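Support > Pallex Hand Unit > Fault handling > 6.2 Fabric caught at the finger joints

This section applies when a finger stops short of its set position and the controller reports fault 100, or when a knit cover has moved down over the hand. Loose fabric can be drawn into a knuckle joint and hold the finger against its motor.

CAUTION: Do not pull the fabric while the hand is powered. A finger may close without warning when the load is released.

1. Press the stop button and wait for the drive lamp to go out.
2. Switch off the hand supply at the controller. Leave the arm supply on – the arm will drop if both are removed.
3. Support the forearm from below.
4. Roll the hem back towards the elbow, one fold at a time, until all the knuckle brackets are clear.
5. If threads are wrapped round a joint pin, cut them with blunt-nosed scissors. Do not lever against the fingertip pad.
6. Move each finger by hand through its full travel. Resistance should be even.
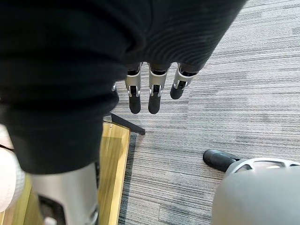
Fig. 6 – Hem lying over the upper finger sections, hand hanging open.

7. Secure the cuff with 2 retaining bands above the wrist.
8. Restore the hand supply and run the slow close test.

NOTE: If fault 100 returns during the test, do not reset it again. Take the hand out of service and report it to Radymyr Bilyk at Clesivham, giving the joint number and the cycle count. Joints with over 1,000 cycles logged are exchanged as a set.

Section revised 22/11/2022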